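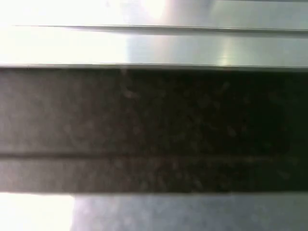
VENUTLOW PARISH COUNCIL

Minutes of the ordinary meeting held in the Lastside Room, Venutlow Village Hall, at 7.30 pm

Present: the Chair, the Vice-Chair, six further members and the Clerk. The District Councillor attended for items 1 to 6. Thirteen members of the public were in attendance.

1. Apologies for absence

Apologies were received from two members and the reasons were accepted. The County Councillor had sent a written report, which had been circulated beforehand.

2. Declarations of interest

One member declared an interest in item 7 as an allotment tenant and took no part in the vote on that item.

3. Minutes of the previous meeting

The minutes were agreed as a correct record, subject to one amendment. At item 9, "the north gate" should read "the north gate of the burial ground". The Chair signed the minutes as amended.

4. Public participation

A resident of Prutholm Lane asked when the overhanging hedge opposite the bus shelter would be cut. The Clerk replied that the landowner had been written to twice and had undertaken to do the work before the end of the month. The resident said that pushchairs were being taken into the road to get past it. It was agreed that the Clerk would write again and send a copy to the county highways office.

A second resident thanked the Council for the new bench by the pond but felt that it faced the wrong way. The Chair explained that the position had been chosen to avoid the roots of the willow. The comment was noted.

A third resident asked whether the hall could be booked at shorter notice. This was a matter for the Hall Management Trust and the Clerk agreed to pass it on.

5. District and County reports

The District Councillor reported that the garden waste collection would move to a fortnightly round over the winter. Calendars would be delivered to each household. Several members asked that the calendars be sent in good time, as last year's had reached Lastside after the first changed collection had been missed. The District Councillor undertook to raise this.

The County Councillor's report was taken as read. Members noted with disappointment that the resurfacing of Mill Hill had again been put back.

6. Planning

(a) Lefèvre Nurseries, Prutholm Lane: replacement of two glasshouses and alterations to the yard entrance. Members had no objection to the glasshouses. There was a longer discussion of the entrance, which is on the inside of the bend. It was RESOLVED to make no objection, but to ask that deliveries be kept outside school arrival and leaving times and that the existing hawthorn be kept.

(b) 39 Church Road: single-storey rear extension. No objection.

(c) Land behind the Old Forge: the appeal had been dismissed. Noted.

The District Councillor left the meeting.

7. Allotments

The Clerk reported that all 56 plots at the Lastside site were let and that there were 15 names on the waiting list. Three plots had not been worked since the spring. Letters had been sent to the tenants under clause 8 of the agreement - one had replied, asking for more time on grounds of ill health.
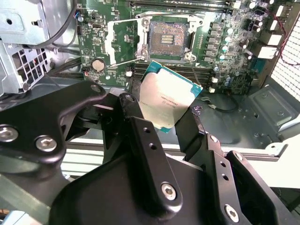
Members were content for the tenant who had replied to keep the plot until the end of the growing year, with the offer of a half plot after that if it would help. The other two tenants would be given the usual 28 days. It was RESOLVED accordingly.

The water supply was then discussed. The tap nearest the lower gate had been dripping since the summer and the ground by it was too soft for wheelbarrows. A quotation had been obtained for a new tap and a small area of paving. Members thought the price for the paving high and asked the Clerk to seek a second quotation. The tap was to be replaced without waiting for it.

A request from a tenant to keep hens was considered. The Clerk advised that the law allowed hens on allotments in most circumstances, provided that they were not kept as a business and caused no nuisance. It was agreed to reply on those lines and to ask for a sketch showing the size and place of the henhouse. The rent for the coming year was left unchanged.

8. Burial ground

The north gate had been rehung. The memorial safety inspection had been completed and four headstones were found to need attention. Notices had been placed on them and the Clerk was trying to trace the families. One of the four appeared to have no living relatives in the district, and members agreed that the Council should meet the cost of making it safe if no one came forward.

The yew by the lychgate had been looked at by the tree officer, who advised light pruning only. Consent would be needed, as the tree is within the conservation area.

9. Footpaths

The stile on the path from Venutlow to Prutholm was reported broken again. Members discussed whether to ask for a kissing gate in its place, which would be easier for older walkers and for dogs. The farmer was understood to be willing. The Clerk was to find out whether a county grant was still open to applications.

The working party would meet on Saturday at 10 am by the pond to clear the path to the recreation ground. Gloves would be provided, but those attending were asked to bring their own loppers if they had them.

10. Finance

The schedule of payments was approved and initialled by two members. The bank reconciliation had been checked against the statements and found to be in order. Members received a first draft of the budget. The largest change was in grass cutting, where the present contract ends in March and a higher price was expected on renewal. The draft would come back in December with a recommended precept.

A grant of £250 was approved to the Venutlow and Lastside Lunch Club towards the hire of the hall.

11. Correspondence

A letter had been received from the primary school asking for the Council's support for a crossing patrol. Support was agreed. An invitation to the Prutholm Carol Service was noted; the Vice-Chair would represent the Council.

12. Items for the next agenda

Precept; grass cutting contract; second quotation for paving at the allotments; condition of the bus shelter roof. Members were reminded to send any other items to the Clerk at least a week beforehand.

The Chair closed the meeting at 9.15 pm.

Signed ........................ Chair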